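Review: Welwood reusable face masks, after a summer of wear

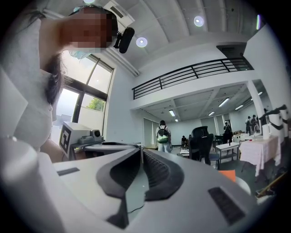

I bought a pack of three Welwood masks in June, when it became clear that I would need one for the bus and the shops well into the autumn. They cost £15 for the pack, including postage. I have worn one most days since, usually for the trip to work and back and for the weekly shop, so I think I can say how they hold up.

Each mask has two layers of cotton and a pocket between them for a filter. Filters are sold separately and I stopped using them after the first packet ran out. The nose wire is sewn in, and this is the best part of the design. It bends easily and stays where you put it. I wear glasses, and they steam up far less than they did with the Botha mask I had before, which had no wire at all.

The ear loops are less good. They are soft enough, but they are a fixed length, and on me they are slightly too long. I tied a small knot in each one. My neighbour Elfriede Berchtold has the same pack and found the loops too tight by the end of a long shift, so it depends on your face. Besness sell a similar mask with sliding toggles for a bit more money, and if you are between sizes I would look at that first.

Washing: the label says 60 degrees and to keep the shape while damp. I put mine in with the towels. After more than 20 washes the cotton has gone a little thin at the chin fold on one of them and the colour has faded on all of them. The stitching has held. The nose wire has started to poke at one end of the oldest mask – a few stitches by hand sorted it out. Drying takes overnight on a rack, so a pack of three is only just enough if you change at midday as you are supposed to.

Breathing is fine when walking. Going up the hill with bags is harder work, though I have not tried a cloth mask where it wasn't. Talking is muffled. Samran Onsri at the chemist's had to ask me twice for my postcode, and he was wearing one too, so neither of us could hear much through the screen.

None of this tells you how well they filter. The packet makes no claim to be medical grade and the masks should not be bought as such. If you need proper protection for your job, ask your employer.

There is a children's size in the same range, 9 colours, which I haven't tried.

I would buy the pack again at the same price, mainly for the nose wire. Adjustable loops would make it an easy choice – as it is, try one on first if you know someone who has them.

Posted Sep 21, 2020

Contact us | © 2020 Flirnudell Reviews | Back to top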